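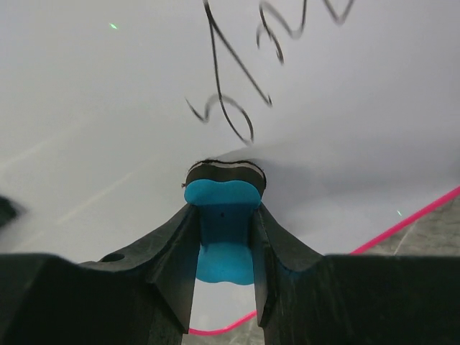

Osis asked whether people would still be needed for such work, and was told that for now every example needs a person guiding the arms.

The Balance project has started a new round of collecting examples for its learning system, with two arms and a small whiteboard with handwriting on it. The plan is 356 examples by October, in sessions of 20.

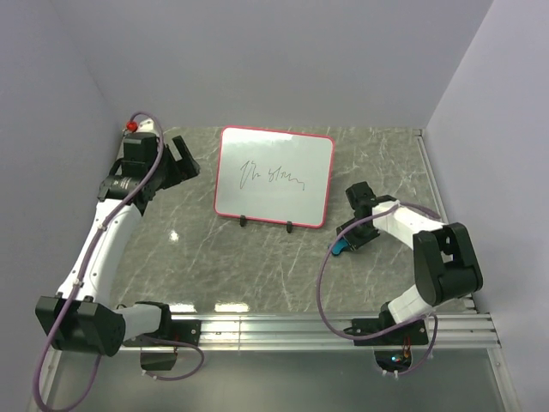
Where the examples go

Skulell keeps the recordings and checks each one before training. The full set has now 2357 examples from six tasks - the whiteboard is the newest. Attempts which fail are stored too, in a separate folder. 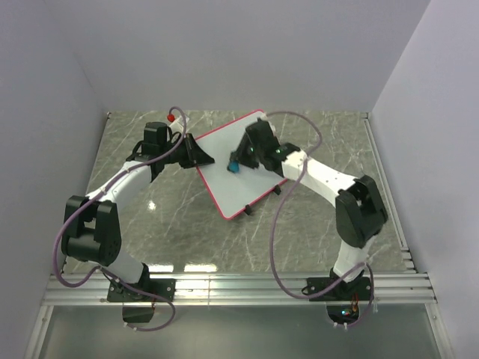
The two arms and the whiteboard. Photo: Gillies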